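Rules first, robots second

The safety lead at Prulano has 11 minutes before the next shift. She talks fast.

"Sim first. Always. 18 clean runs before anyone powers a real arm, and I dont care whose deadline it is."

Who signs off? "Two people. Neither one wrote the code."

The rule came in last February, after a row over speed limits. Some of the crew wanted it looser. She didn't. "Write the limit down, stick it in the log, done. If you change the gripper, the count goes back to zero."

And the markers? "Checked every time. Same spot on the model as on the hardware, or teh run's void." 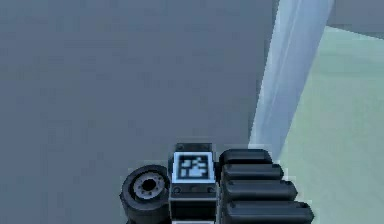 Gripper in simulation, square marker on the centre block.

Next on her list: a shared log format with Lazaridis. "Boring stuff. Needs doing by winter."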